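Archives > Woodturning and Small Furniture > June > Re: Matching a turned post without a lathe copier

From: Josiane Chauvin
To: the list
Re: Matching a turned post without a lathe copier

Macario Robles wrote:

> I have a customer with a small stand that lost one of its two posts in
> a move. She wants a new one that matches the survivor, and she wants it
> to look as if it had always been there. I don't own a copier and I'm not
> about to buy one for a single spindle. I can turn a decent chair leg but
> I have never matched somebody else's work to the point where the two sit
> side by side, eight inches apart, being compared by everyone who walks in.
>
> Do I trace it? Do I measure it? Do I tell her the cat did it and make
> two new ones? Also, what are people using to get that nearly black brown
> on a new piece without it looking like shoe polish?
>
> Macario

Macario,

Leave the cat out of it and read to the bottom before you make two new ones, although I'll admit now that I have done exactly that and charged for one.

First, don't trace. Everybody traces. You lay the old post on a sheet of paper, run a pencil down the side, and the pencil leans in at the thin parts and out at the fat parts, and you end up with a lovely drawing of a slightly different post. I have a drawer of these. Some of them are better than the originals, but that wasn't the job.

What I do is make a story stick. Take a scrap of flat stock a bit longer than the post, hold it alongside, and mark every place where something happens: top of the collar, bottom of the collar, the narrowest point, where the flare starts. Next to each mark write the diameter, taken with calipers, and write it large. I once read a 5 as a 6 halfway down a stair baluster and the owner found it before I did. She was on the stairs with a glass of wine at the time and could not have been more pleased.

Then cut your diameters with a parting tool at each mark, a hair over size, and join them up. I'm sure someone will write in to say that real turners do it by eye. Iver told this list for years that he did it by eye. Then he moved shops and we all helped carry, and there was a box of story sticks under his bench that took two of us to lift.

The part where people go wrong is the transitions. You can be off by a little on the thickness of the shaft and get away with it, but if the collar is a touch too round on top, the eye goes straight there. Look at how the old turner left the corners. If they are soft, are they soft from the tool or from ninety years of dusting? You want to cut them crisp and then wear them down yourself, with a rag and some fine abrasive and a long radio program. Sanding them soft from the start gives you something that looks like a candle.

Check the old post for roundness, too. Dry wood goes oval. I had one that measured almost a sixteenth different depending on which way I held the calipers, and I spent a morning blaming the calipers. Average the two and turn yours round. It will go oval in its own time.

As for the setting, the kind of stand I think you mean gets treated as if the posts were the whole thing. They are what you notice second. I have been working out proportions for a brush stand of my own, with the usual fancy ends, and the post is what holds the whole business down so the carving can show off.
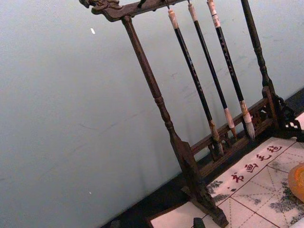
Brush rack, left-hand post and dragon finial.

I like a collar set low. Most of my early posts had it bang in the middle, and they all looked like they were wearing a belt. Put it down around two-thirds and the upper shaft gets to be slender without looking weak. If your customer's post does something like that, get the collar height right before you worry about anything else.

Now, color. Shoe polish looks like shoe polish because it sits on top. I put on a brown dye first, let it dry overnight, then a thin coat of shellac, then a darker glaze wiped back so it stays in the grooves. The Begović method, as it gets called here, has you start with black and rub through to brown. I've had it work once and I have had it look like a fire twice. Test on an offcut from the same blank, and test the end grain, which will drink whatever you give it and come out like licorice.

Trasness used to sell a small bottle of dark walnut glaze that was just about perfect, so naturally they stopped. I have 17 of the empties because I keep thinking I'll match what's dried in the bottom. The Jolico one is fine if you thin it. Straight from the can it has a purple streak that shows up only after the customer gets it home.

On price: quote for the matching and say so in writing. Turning the post is an hour. Matching it took me 10 the last time, most of it spent standing by a window holding two sticks and squinting. People will pay for it if you tell them beforehand. Afterward they just look at the stick.

And if it still won't match, put the new one on the left. I have no theory about this. It has worked for me in two houses out of three.

Let us know how the second post comes out, or the third.

Josiane

Recent messages in this list
Re: Parting tool keeps wandering
Shellac flakes, how old is too old
Re: Re: Iver's box of sticks
For sale: bench, heavy, you collect
Matching a turned post without a lathe copier
Oval calipers or oval wood?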